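Been reading up on a painter called Nasrin Naseri, whose work I first saw in a small museum in Sindale. There isn't much about her in English, so I'm putting what I have in one place.

Naseri painted interiors. Kitchens, stairwells, the back rooms of shops. There are hardly any people in them. A coat on a hook is as close as you usually get.

She came to Sindale as a student and stayed for the rest of her life. Her first job was lettering shop signs for a firm called Golestani, and you can see it in the paintings. The edges are very clean and the colours sit flat next to each other.

She painted on board for most of her career. Canvas was dearer, and she disliked the way it gave under the brush. The boards were offcuts from a joiner, which is why the sizes are so odd. Hardly any two match.

The catalogue lists 168 paintings. It was put together by Elsie Greenwood, who went through the sales books of the Zonell gallery line by line. Greenwood thinks there are more in private houses, mostly given away as wedding presents.

The early ones are dark. Browns, bottle green, a lot of black. Then she moved to a flat with a north window and the palette goes pale over a couple of years. Greys, cream, a thin yellow she used for lamplight.

My favourite is Stairwell, November. It's a plain flight of stairs seen from the bottom, with a strip of light on the wall where a door has been left open. It took her 8 months, going by her letters, and most of that was spent on the strip of light.

The letters are mostly to her friend Mahtab Ebrahimi, a potter. They're practical. She writes about the price of white paint, a leak in the roof, whether a frame should be black or left bare. She says very little about what the pictures mean.

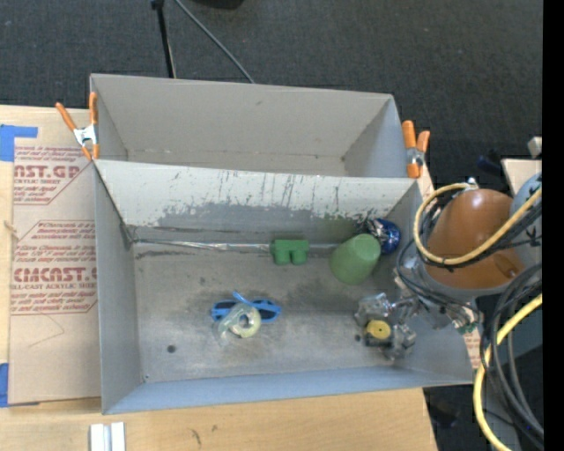

Why did she leave so many of the paintings unsigned?

She signed the backs when a buyer asked her to, and otherwise left it. After years of painting other people's names on shopfronts she had no wish to paint her own, and she says so in a letter to Ebrahimi.

This has made things hard for anyone trying to sort out what is hers. The joiner's stamp on the back of the board helps. So does the lamplight yellow, which she mixed herself and which doesn't turn up in the work of the painters near her.

Two paintings have been taken off the list in recent years. Both were interiors on canvas, and the handling of the window frames was too loose. Greenwood now gives them to a pupil.

The pupil was Kirsten Melnyk, who rented the room below and had lessons in return for stretching paper and cleaning brushes. Melnyk went on to paint landscapes, and good ones, but her early pieces are close enough to Naseri's to fool people.

Naseri had one large show in her lifetime, at Zonell. It drew 4,000 visitors, which was a lot for a gallery up two flights of stairs. The local paper called the pictures "tidy". She cut the review out and kept it in a paint box.

She did very little after that show. Some small studies of cups and folded cloths, a few drawings of the harbour. Her hands were bad by then and she switched to pencil for the fine lines.

If you want to see the work, Sindale has the biggest group. The stairwell picture is in the second room, on the left as you go in. Go in the morning if you can. The afternoon sun comes in at the side and catches the varnish.

Drallov, the smaller museum down the coast, has four of the late studies and a signboard from her Golestani days. The signboard is for a cobbler and it's in very good condition.

For reading, start with Greenwood's catalogue. The notes are short and she says clearly when she's guessing. Zohreh Ahmadpour's essay on the sign painters of Sindale is also worth finding, and it has a long section on how the lettering was taught.

I haven't been able to find out where the paint box is now. Ahmadpour saw it when she was writing the essay but doesn't say who had it. If anyone reading this knows, please send me a message.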